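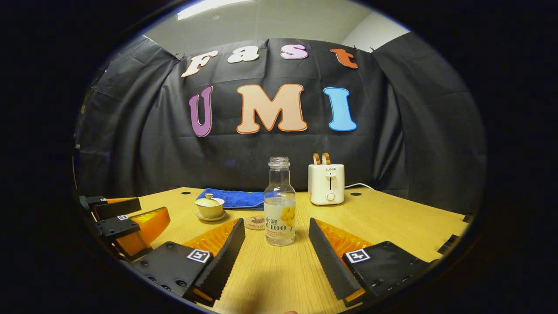 Grip width from a fisheye view: what the markers get wrong

Notes on a small result from the last stretch of work on hand-held demonstration data. It concerns one channel of the data, the gripper opening, and how much of the policy's bad behavior at grasp time came from that channel alone.

The setup is the usual one. A person holds a two-finger gripper with a wide-angle camera on it and does the task by hand. The camera pose comes from visual tracking. The gripper opening comes from two square fiducial markers, one on each finger assembly, which stay in view near the bottom of the picture. You detect both, estimate the distance between them, subtract a constant, and that is your width. The policy is trained on images, relative poses and width, and then run on an arm with the same fingers and the same lens.

I had treated width as the easy part. The pose track gets all the attention when a demonstration is thrown out, and the width signal looks clean when you plot it. Tane Donnelly was the first to ask why the trained policy kept closing on a bottle, stopping short, and lifting anyway. My answer at the time was that it needed more demonstrations. We added more demonstrations and it kept doing it.

What the width error looks like

The data set has 784 demonstrations of tabletop pick-and-place: bottles, cups with lids, folded cloth, small kitchen appliances that get nudged or switched but not lifted. After the standard filter on the pose track, 661 were left. Everything below is on those 661.

I clamped the gripper at known openings with printed spacers, moved it through the same sort of motions people make in the demonstrations, and compared the width from the markers with the spacer. Three separate errors show up.

The first is lens calibration. The markers sit low and off to the sides as the gripper opens, where the fisheye model fits worst. Our calibration board had mostly been held in the middle of the view, so the fit was good there and bad where the markers live. The result is a width that reads slightly too large when the gripper is wide open and is close to correct when it is nearly shut. A single scale factor can't fix that.

The second is marker pose. The code we inherited took the full 3D pose of each marker and used the difference in x. With a small tag seen at a steep angle, depth is poorly constrained, and a depth error turns into an x error once you are far from the optical axis. Under an overhead light panel the detected corners also shift a little as glare moves over the print.

The third matters most, and it is mechanical. The fingers are soft. Each has a compliant pad behind the contact surface, and when you squeeze something rigid the pads give while the carriages keep moving. The markers are on the carriages. So at contact, the markers report a width smaller than the object. This is fine, and even useful, as long as the robot's gripper is driven by the same quantity. Ours was not. The controller on the arm had been zeroed with the fingertips touching lightly, and the hand-held unit had been zeroed with the trigger pulled all the way in and the pads compressed. Between those two zeros there was an offset of 8 mm.

The direction of that offset explains the bottle. In a demonstration the person squeezes until the pads give, and the recorded width has that squeeze in it. Replayed through the other zero, the same number puts the fingers at the surface of the bottle with almost no preload. A stiff plastic bottle with some liquid in it will sometimes come up like that and sometimes slide.

What I changed

Calibration first. I recalibrated each lens with the board held low and to both sides, until the corners covered the region where the markers travel. I also weighted the residuals toward that region. The fit in the center got slightly worse, and the pose tracking did not seem to care.

Then the width estimate. I dropped the independent 3D poses. The carriages run on a rail, so each marker can only move along one known line in the camera frame. I fit one parameter per finger, the position along its rail, by minimizing corner reprojection error directly. There is no depth to estimate. If only one marker is found, the other side is filled in by symmetry, with a flag set in the log. If neither is found, the sample is interpolated up to 12 frames and the demonstration is rejected past that.

Last, the zero. Both devices are now zeroed at first fingertip contact, and the squeeze past that point is allowed to go negative. The old code clipped at zero, and I had never noticed. For thin objects such as the edge of a folded towel this was throwing away all of the force information in the signal, as every firm pinch was recorded as exactly zero.

Lorraine Ormsby pointed out that the side mirrors give a second look at the fingers and could in principle give a check on width from another angle. I tried it for an afternoon. The reflected tags are small, badly stretched, and reversed, so the detector needs a flipped crop to read them at all. It worked often enough to be annoying and I took it out. Coralie Kereama thinks a dense matching approach on the mirror crops would do better. It might.

Results

Same policy architecture, same seeds, same training length, same 661 demonstrations. Only the width channel differs. I trained one policy on the old widths with the old zero, one on the old widths with the zero corrected, and one on the new widths with the zero corrected.

Most of the gain is in the zero. With the old widths and the new zero, the light-grasp failure on the bottle nearly disappears. The new width estimate on top of that helps on cloth and on the teacup lid, where the knob is small and an error in the approach opening makes one finger touch early. On the toaster lever there was no difference that I would defend. That task is done with the fingers closed, pushing down, and width hardly enters into it.

I am not putting a success-rate table here. The evaluation was run by me, on one arm, on one table, and I knew which policy was loaded. Beverley Bolger has agreed to rerun it blind on the Finport bench with the run order shuffled, and those are the numbers that will go in the write-up.

Two things I checked that turned out not to matter. Smoothing the width signal before training made no visible difference in behavior, and heavy smoothing made it worse by spreading out the moment of closing. Predicting a binary open/close instead of a width removed the light-grasp problem completely, as you would expect, but then the policy opened fully before every approach and knocked into neighboring objects. Continuous width is worth keeping on a crowded table.

Latency

Some of what I first blamed on width was timing. The gripper on the arm responds later than the arm does, and if both commands go out with the same timestamp, the lift starts before the close is finished. This looks just like an under-squeezed grasp on video. Before comparing the three policies I measured the delay with a step command and a marker on the real finger, and shifted the gripper commands earlier by that amount. If you skip this step, the comparison above will look muddier than it should. I ran it without the shift once by mistake and the ordering of the second and third policies flipped.

Gøran Strand asked whether the network couldn't learn the width offset from the images. With the wrist camera the fingers are visible in every frame, so the information is there. What it can't do is change what a commanded value means on the other device. It outputs the number that matched the demonstrations, the controller interprets that number with a different zero, and nothing in training ever penalizes the gap.

Still open

Pad wear. The pads get softer with use and the relation between negative width and actual squeeze drifts. I have a plan to log a fixed squeeze on a steel block at the start of each session, which would at least tell us when to swap them.

Transparent objects. Clear bottles are fine for grasping, but when one passes in front of a marker the refraction moves the corners without making detection fail, so nothing gets flagged. The rail fit catches the worst of these through the residual. I don't have a good threshold yet and am currently using one picked by eye.

The calibration script and the rail fit are in the Tuhiwai repository under the width folder. The old estimator is still there behind a switch – please leave it in until the blind rerun is done.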